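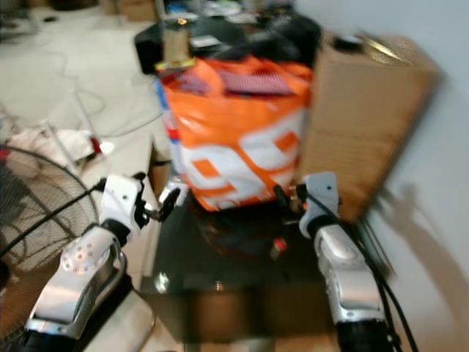 A glossy black tabletop with items piled on it. Gloss shows glare and wear sooner than matte.

Care of High-Gloss Table Surfaces
Workshop and Kitchen Notes, revised February

Dark gloss finishes scratch at the same rate as light ones. The scratches are easier to see. Most of the fine circular marks people complain about come from wiping dust with a dry cloth.

Routine cleaning
Clear the surface completely before wiping. Lift objects; do not slide them. Blow or brush off grit first, then wipe with a damp microfiber cloth in straight lines, turning to a clean face after each pass. Dry at once with a second cloth. Tap water left to evaporate leaves mineral spots, and these are harder to remove than the original dust.

Use 2 drops of plain dish soap per quart of water for grease. Do not use scouring powder, melamine sponges or ammonia cleaners. Silicone sprays give a quick shine but interfere with later refinishing — avoid them if the top may ever be recoated.

Checking for damage
Switch off the overhead light and hold a flashlight low to the surface. Haze, swirls and dents will show at this angle. Drag a fingernail across any line you find. If the nail catches, polishing will not remove it.

Light scratches
Wet-sand with 2000 grit paper on a soft block, using light pressure and plenty of water. Stop when the area is evenly dull. Follow with a fine polishing compound on a foam pad. Test on the underside first. This applies to lacquer and cured varnish only. Laminate and glass should not be sanded.

Pads and feet
Stick felt pads under lamps, trays and small appliances. Replace any pad that feels gritty. Rubber feet can stain lacquer within 9 weeks, according to a reader, Jae-in Yook, who lost a sideboard finish that way. Cork is safer for anything heavy.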